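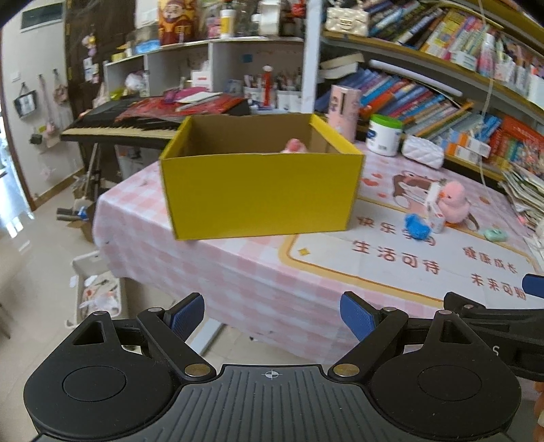 Un carton jaune ouvert sur une nappe à carreaux roses et blancs.

Custora cherche des conducteurs et conductrices pour ses essais longue durée de voitures électriques

Vous aimez rouler, prendre des notes et comparer les consommations sur le trajet du dimanche ? Alors écrivez-nous ! Cet automne, notre magazine lance un essai grandeur nature de la Nosenow, la nouvelle berline électrique de Verbruggen, et nous voulons la confier à de vrais automobilistes – débutants en électrique bienvenus.

L'essai se déroule en octobre, par périodes de 2 semaines. Chaque participant reçoit la voiture chargée, un câble et un carnet de bord à remplir après chaque trajet : autonomie affichée, temps de recharge, confort, bruits, petits agacements. Au total, nous aimerions parcourir 1 805 km par voiture, sur autoroute, en ville et en montagne.

Il faut avoir le permis B depuis trois ans au moins et disposer d'une place de stationnement. Une prise à domicile est un plus. L'assurance et les recharges sur le réseau Cukel sont prises en charge.

44 places sont ouvertes. Envoyez-nous quelques lignes sur vos trajets habituels et votre voiture actuelle avant le 23 septembre 2018, par le formulaire de la rubrique Essais.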